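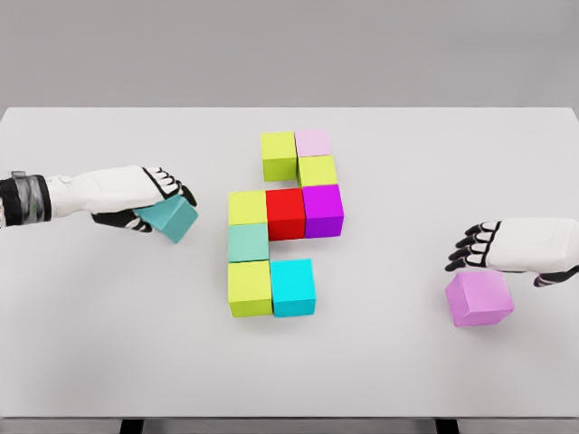 Lavanya Rajan wanted to know if her lot could manage the Gritunell block task without having written any code before. Yes - mine hadn't either!

I run the robot club at Tralton and this is the pack we use: the simulator, the coloured cube puzzles, and a two-handed practice table where each hand can work on its own cube. It runs on our old school laptops (slowly, on two of them).

Club licence: £165 a year
Covers: 2 teams
Order code: 2394
Setup: about an hour, plus biscuits

Entries for the Flestska cup open in February.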